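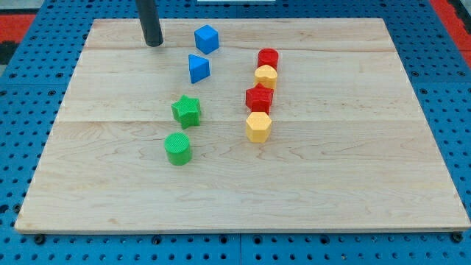 Chapter 4
Dry Beans: From the Field to the Pot

I didn't grow up around beans. My family bought them in cans, and until I was well into my twenties I thought a pinto bean came out of the ground already soft (I also thought peanuts grew on trees, so you can see what my teachers had to work with). What changed my mind was a summer job at a cleaning plant outside Musby, where I spent most of July sweeping floors and asking too many questions. The man who had to answer them was Magdy Hegazy, who had been growing black beans and pintos his whole working life and who let me ride along in the truck whenever the plant was slow.

In the last chapter we talked about grains, which are grasses. Beans are something else. They belong to the legume family, along with peas, lentils, chickpeas and clover, and they have a trick that corn and wheat can't do by themselves. Bacteria living in little bumps on their roots take nitrogen out of the air and turn it into a form the plant can use. Dig up a healthy bean plant in midsummer and you can find those bumps easily. Slice one open with your thumbnail. If it's pink inside, it's working!

Now, don't get carried away with this. Students hear "makes its own nitrogen" and decide a bean field needs no fertilizer at all. Dry beans are pretty lazy about it compared with soybeans or alfalfa, and most growers I know still put some on. Magdy tested his soil every February and went by what the test said, field by field.

A dry bean and a green bean can be the same species, by the way. The difference is when you pick. Green beans are picked young, while the pod is tender and the seeds inside are barely there. Dry beans stay on the plant until the pods turn papery and the seeds rattle. That makes the last few weeks of the season the nervous ones, because a long rain at the wrong time can stain the seed or even make it sprout in the pod. Wait too long in hot, dry weather and the pods pop open and drop your crop on the dirt.

The year I worked there, Magdy had 240 acres in beans, split between the home place and some rented ground on the Brivoton road. One of the rented fields was 463 feet wide at the narrow end, and I remember the number only because I had to measure it twice with a wheel that kept sticking. Keep that field in mind. We'll use it for the planting problems at the end of the chapter.

After harvest the beans went to the plant, where they were screened for size, blown clean of dust and bits of pod, and run over a table that shakes the rocks out. Then they were bagged. A full tote held 1,000 pounds, and you did not want to be the person who tore one.

Before you go on, get yourself a cup of dry beans, any kind, and put them in a big bowl with plenty of water. Leave them overnight. Weigh them before and after, and write both numbers down, plus anything you notice about the skins. You'll want those notes for Section 4.3, where we get into why old beans stay hard no matter how long you cook them. Save the beans too. Rinse them, cover them with fresh water, boil them hard for ten minutes and then simmer until they're tender. I like mine with onion and far too much black pepper.

4.1 Parts of the Bean Seed

Split one of your soaked beans along its natural line and you'll have two fat halves. These are the cotyledons, the seed's packed lunch. Tucked between them, near the scar where the bean was attached to the pod, is a tiny folded plant with its first two leaves already made.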